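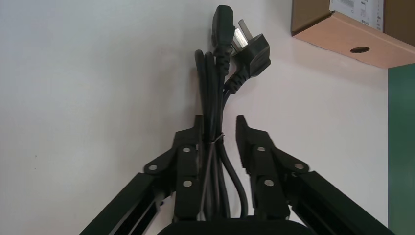 Bus riders in Litetti will be able to pay by phone on every city route starting next month, transit operator Kovent said Friday.

The change covers 133 buses on 11 routes. Riders will tap a phone or bank card at the front door, and the fare will be capped once they have paid the price of a day pass. Paper tickets will still be sold on board until the end of the year.

Kovent tested the system in April on the line between Bilyk and the harbor, where 1,063 riders signed up. Lutfa Herath, who manages fares for the company, said boarding was faster at the busiest stops but that the readers on older buses sometimes lost their connection.

"Those units are being replaced before we open it up to everyone," Herath said.

Reduced fares for students and seniors will need to be registered online or at the Flevent Street ticket office.

133 shares | 3 comments

mapleside: Does the cap work if you change buses?

Deb K.: Fine, but the 6 still doesn't run on Sundays.

rtw40: Glad they kept paper tickets. My mother doesn't own a smartphone.

Contact us | Copyright 2021 | Back to top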